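Introduction to Robotics and Automation
Handout 4: Notes to go with the demonstration visit to Banton

These notes are for everyone who came along to the Flurnov open day in February, and also for those of you who had the timetable clash and missed it (I am sorry about that, I did ask). Please read them alongside your own scribbles. I have tried to set things down in the order in which I think they make sense, and that is a little different from the order in which we heard them, as anyone who was standing near the tea urn will know.

We were split into groups of 13 and taken through to the demonstration room at two o'clock. Our hosts had chosen a kitchen job, steamed buns, and I was very glad of it. So many open days show you a robot moving a plastic cube from one square to another, and everybody claps politely and goes home none the wiser. A kitchen is a far better teacher. Things are round, shiny, soft or see-through, and often more than one of those at the same time.

Before anything else, I should like you to think about the hand. A gripper with two opposed fingers can do only a small number of things: open, close, push with the outside of a finger, and rest against something. Whatever the job, somebody has to break it down into those few movements. When you do the written task, start there and leave the clever software until later. The view along the wrist is a good one to learn from, as it puts the fingers and the work into the same picture.
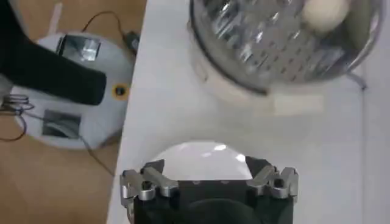 Fig. 1. Wrist view: the open fingers, with the colander further up the white table.

A word on metalware, which came up in the talk before the demonstration. Polished steel is a nuisance to a camera. It throws back the lights, the walls and the robot itself, and a highlight slides about as the camera moves, so that a program looking for an edge may happily follow a reflection instead. Perforated metal brings its own trouble, for a row of small holes looks much like the next row of small holes, and it is easy for a matching routine to slip along by one. Do look again at your week three notes on feature matching, where we had just this problem with the brick wall.

Then there is clear plastic, and here I would ask you to slow down a bit, as it is the part most people got muddled over in last year's essays. A transparent cover is a solid object as far as the arm is concerned, and must go into the plan as one. The camera, though, sees mostly what lies behind it — and a depth sensor may report the thing behind, or the cover, or nothing at all. Which of these you get can change with the angle.

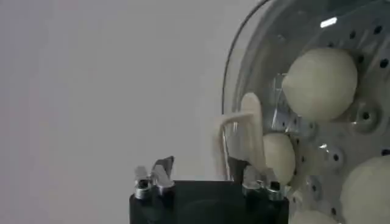 So the sensible designer uses more than one source of information. Vision can say where the cover ought to be, touch or motor current can confirm that a finger has met something, and a sketch of the known shape fills in the rest. Our host from the Gellix project spoke well on this, and said that they write down what they expect to feel before every contact, so that a surprise can stop the arm. I thought that was a lovely habit and I would like to see it in your lab books.

The last part of the talk concerned soft things. Dough gives when you press it, and it will not spring back neatly for your convenience. Two buns from the same batch are never quite the same size either. If you close a gripper to a fixed width you will squash one and drop its neighbour, and closing to a fixed force is kinder but needs a sensor you can trust. Spacing matters as well: a finger has thickness, and it needs somewhere to go on either side of the bun. Think about the approach from above, and about the rim, which a wide hand may meet well before the fingers reach the food. 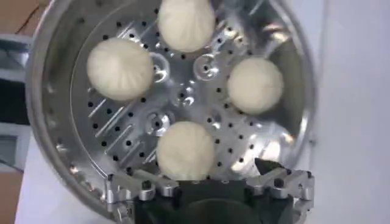 Ma wrote on the course page afterwards that the spacing question seemed to her the wrong way round, and that if the buns were set out with the hand in mind to begin with, half of the grasp planning would go away. She also wondered whether a cook would put up with being told where to place them.

I think both points are fair, and we shall spend the first part of the next seminar on them. Changing the job to suit the robot is a very old trick in factories and there is no shame in it, but a home kitchen belongs to somebody, and they may have views.

For the written task, choose one kitchen job of your own and give me:

The steps, each written as a single movement of a two-fingered hand.
At least one object that a camera would find hard, and why.
One contact where you would want a sense of touch, with what you expect to feel.

Two pages will do nicely. The task carries 16 marks out of the 40 for this half of the module. Diagrams are welcome and can be drawn by hand, so long as I can read the labels.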